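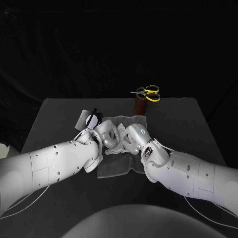 Both hands on one white cloth, over the gray towel.

# Hindetier Bench Set

Two-arm recordings from the Isteo bench, plus what it cost us to plan them. Read the second part before you ask for money.

## Contents

- 61 episodes, head camera view
- Tasks: handling thin cloth, a sheet face mask, cutting foil with scissors 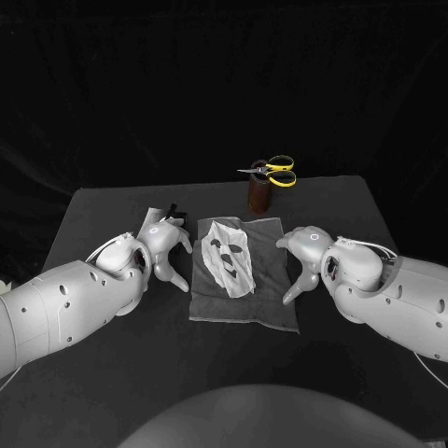 ## Budget notes

The arms came out of the Dranau grant and took 90 percent of it. We had put down 5 percent for consumables, a figure arrived at on a Wednesday, before lunch. Masks crease. Foil tears. Order double.

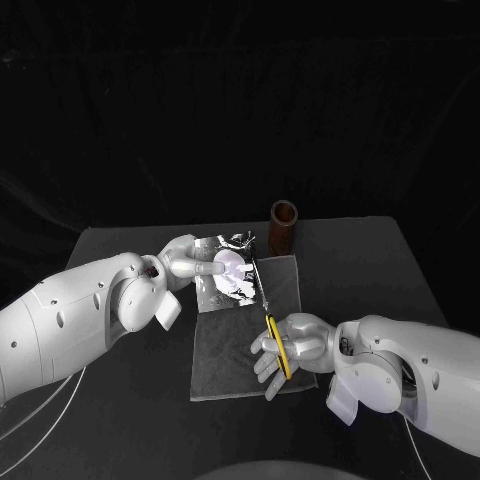
Hands were quoted separately by Alcaraz, with a lead time of 13 weeks – ask for that number in writing. Spare fingers are a line item. So is backdrop fabric, which our first spreadsheet filed under "furniture".
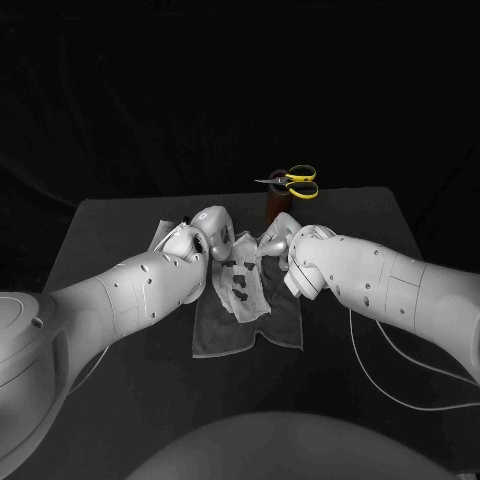
Still on the wish list: a second table and cable guides. The cable guides have been on it since June.

## License

Research use only. Budget sheet on request.

14 shares · 3 comments

We use cookies to improve your visit. Accept | Manage settings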